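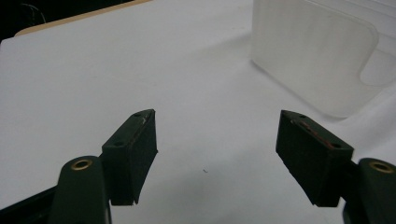 Getting a white table clean without dulling it

clillach_tenant
I have a Pendar work table with a flat white top. It gets used all day, and after two years it feels a bit tacky when I lean on it, even right after wiping. I use dish soap and a sponge every evening. Is the soap doing this, and what should I use instead? I don't want to take the finish off.

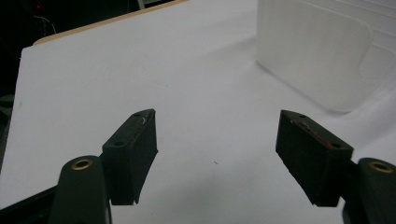
I tried plain hot water in one corner and it helped a little, but I stopped there because I didn't want one spot to look different from the rest.

brakum77
Sounds like soap film. Put two drops of dish soap in a bowl of warm water, no more. Wipe with a soft cloth, then go over it with clean water and dry it right away. You may have to do the whole thing twice the first time. Skip the green side of the sponge, it will scratch.

oldshopfloor
Magic eraser. Takes nearly five minutes.

brakum77
I would not use those on the whole top. They are a fine abrasive and can leave dull patches. Try it on the underside first if you must.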